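Search this site Search Enter keywords

3. What the diaries were like to read

I should say up front that I didn't set out to study how people dry their washing. My first plan was a tidy paper on household energy bills in two towns, Clillon and Hovland, and the drying question was one line near the bottom of the survey. But people wrote all over the margins of that line. They told me about their verandahs, their clothes horses, the neighbour's gum tree that drops stuff on the sheets. So I went back and asked if anyone would keep a laundry diary for me, and 28 households said yes, which was a lot more than I'd hoped for (and a lot more handwriting than I'd bargained for!).

Each household kept its diary for 10 weeks, starting in October. I asked for very little: what was washed, where it was hung, when it came in, and anything else they felt like writing down. I left the last bit open on purpose. In my experience you learn more from a blank space than from a tick box, although you do have to put up with a fair few shopping lists.

3.1 Sunday washing

The strongest pattern was the weekly one. In Clillon, most of the big loads went out on a Sunday morning, and the diaries are quite fierce about it. One woman wrote that a line left empty by nine o'clock "looks like somebody's crook". Another household moved its towels to midweek for a fortnight, found that the rest of the week felt wrong, and moved them back. I'd assumed people would talk about the weather first and habit second. They did talk about the weather, constantly, but mostly to complain that it had turned up on the wrong day.

Hovland was looser. More people there rent, more of them work shifts, and a good number share a yard with the flat next door. Sharing a line brings its own manners. You don't move somebody else's pegs. You can move their dry socks, if it's starting to spit, but you fold them first -- and if you fold them badly you'll hear about it. One diarist gave a page and a half to a fitted sheet belonging to the people downstairs, and I've read it more times than I've read some of the articles I cite.

3.2 Pegs, and the trouble with counting them

I also asked about gear, mainly so I could work out what a household spends on drying if it doesn't own a dryer. The answers were hopeless as data and lovely as reading. People don't know how many pegs they have. One diarist guessed 300, then crossed it out and wrote "too many, none when needed". Wooden ones were praised for their grip and plastic ones for not marking collars, and two households kept both kinds and got quite cross with anyone who mixed them up. The Pumix rack came up often in the rental flats because it folds flat behind a door.

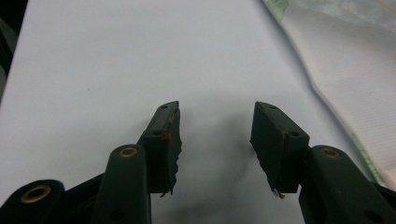 Figure 1

Cost turned out to be the wrong question anyway. Hardly anyone chose the line over the dryer on price alone, even those who told me in the survey that they had. In the diaries they wrote about the smell of the sheets, or about getting ten minutes outside with a cup of tea going cold on the step. A few of the younger ones said they'd picked it up from a parent and had never thought about it. I've coded all of this under "comfort", which I'm still not happy with -- it makes the whole business sound softer than it is, when plenty of entries are plainly about being tired and having no clean work shirts.

The indoor drying entries need a bit more care. They cluster in the wet weeks and nearly all come from the Inard Street flats in Hovland, where the bathrooms have no window. People there wrote about foggy glass and a musty smell in the wardrobe, and several had stopped mentioning it to the landlord. I didn't measure damp, so I can't say anything about it beyond what was written down. I come back to those flats in Section 4, along with the question of who ends up bringing the washing in.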